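Couvre-lit patchwork Urka, bleu et blanc : huit mois de cohabitation

Essai longue durée, publié le 2023-09-14 par Ursina Nägeli

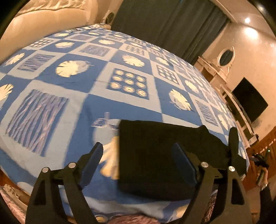
Le couvre-lit Urka en place, un tissu noir plié posé dessus.

Je ne voulais pas d'un couvre-lit patchwork. Je voulais une housse grise, unie, sans opinion. Puis j'ai vu la housse grise en magasin, j'ai pensé à une salle d'attente de dentiste, et je suis repartie en janvier avec le modèle Urka, de chez Eyvindsson, sous le bras. Enfin, sous les deux bras : la chose pèse.

Commençons par le décor, puisqu'il est impossible de parler d'autre chose en premier. C'est un damier de bleu roi et de bleu ciel, et chaque carré a son motif. Il y a de grandes fleurs blanches festonnées, des grilles de petits ronds beige et doré (neuf par carré, trois rangs de trois, on finit par les connaître) et des panneaux striés de bleu, de lavande et de blanc. Pour ces derniers, la maison est divisée. J'y vois de l'eau. Mon mari y voit des plumes. Ma belle-mère, Elínborg Damgaard, y voit une erreur d'impression, mais elle dit cela aussi de mes rideaux.

Sur l'écran du site de vente, le bleu foncé tirait vers le marine. Chez moi il est nettement plus franc, et il faut l'assumer avec le reste de la chambre. J'ai repeint une table de nuit. Je ne compte pas cette dépense dans le prix de l'objet, par lâcheté.

Côté pratique, le grand mérite du damier est qu'il sert de règle. On tire jusqu'à ce que la première rangée suive le bord du matelas et le lit est droit. Le matin, cela me prend moins de temps qu'avec l'ancien, qui glissait toujours du côté de la fenêtre. Le tombé sur les côtés est correct pour un matelas ordinaire, un peu court si vous avez cédé à la mode du surmatelas.

Autre usage, que la notice ne mentionne pas : c'est une excellente surface pour plier le linge. Les vêtements noirs, qui disparaissaient sur ma couette anthracite, se repèrent depuis le couloir. Les petits objets transparents, en revanche, s'y fondent avec un talent remarquable. Tout ce qui est en plastique clair et qu'on pose « juste deux secondes » entre une fleur et une strie est à considérer comme prêté au couvre-lit.

L'entretien, maintenant. L'étiquette conseille 30 degrés et un séchage à plat. À plat, très bien, mais où ? Je l'ai étendu sur deux séchoirs mis bout à bout dans le salon, où il est resté jusqu'au lendemain soir en nous empêchant d'atteindre la télévision. Après 14 lavages, le bleu roi tient, le bleu ciel aussi, et le blanc des fleurs a légèrement crémé. Il partait déjà crème, je ne vais pas lui faire un procès. Une couture a lâché dans un angle en mai. J'ai recousu moi-même, et cela se voit.

Le prix : 598 couronnes en solde, port compris. Pour comparaison, le Prekura de Trarkby, que possède mon voisin Oluf Stougaard, en coûte plus de 3000. Il est plus lourd, mieux fini au dos, et Oluf interdit à quiconque de s'asseoir dessus. Le mien supporte les gens, les valises et la corbeille de linge.

Les plus : décor gai, couleurs stables, se met droit sans effort.
Les moins : séchage interminable, coutures d'angle à surveiller, avale les petites choses claires.

Je le rachèterais, en solde. La housse grise est toujours en magasin, je suis allée vérifier.

Note : 4 sur 5

À lire aussi
Oreillers Trarkby : ferme, très ferme, trottoir
Séchoirs pliants : notre comparatif, par Abelardo Yupanqui
Repeindre une table de nuit sans repeindre le parquet
Plaid Prekura : premières impressions
Rideaux occultants, la question du matin, par Anong Thongdee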